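Serisgate Bathroom Pack for the Trirkau Classroom Simulator

Product type: simulation scene pack, school and club license
Requires: Trirkau Simulator, classroom edition
Seats: up to 44 student accounts per license

The Serisgate Bathroom Pack gives robotics classes a small tiled bathroom to work in. Students write arm control code and run it against household objects before they get time on real hardware. The pack was put together by Montserrat Quezada for the Romholm robotics club and is now sold as an add-on to other schools.

Litter bin task

The bin is a large black drum, wide at the top and narrower at the bottom, held on a stand with feet. In the task, students plan a path to the bin and release an item over it. Beginners can use the preset start pose. Advanced groups can turn on random placement and have their code find the bin from the camera feed.
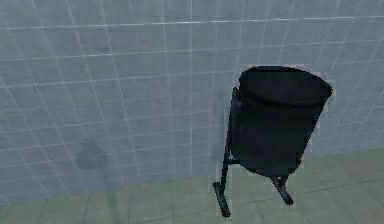
Toilet and tank task

Students pick up named items and move them to a target location. Small items rest on the tank lid, among them a dark green bottle and a taller black one. A flat teal item is on the closed seat lid. The tank backs up against a wall, so approach angles need to be planned. The task file lets the teacher choose which items count toward the score. 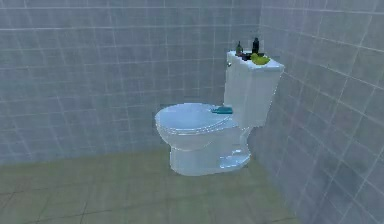
What is included

One bathroom scene with both tasks
93 saved start layouts
Teacher guide with grading sheet
Sample code in Python
Run logger, stores up to 3,000 runs per class

Competition use

The pack is approved for the Biwott Student Challenge, simulation division. Each run is limited to 600 seconds. Teams must use the layouts supplied by the organizers and may not edit the object files. Entry questions go to Zbigniew Sowa through the challenge contact form.

Installation

Unzip the pack into the scenes folder and restart the simulator. Select Bathroom from the scene list. On older lab computers, set render quality to low. Scoring is the same at every quality setting.

Version notes

Current release: 28 September 2024. Fixed an error that reset the run timer when a student paused. The next update is planned for December and will add a two-arm option.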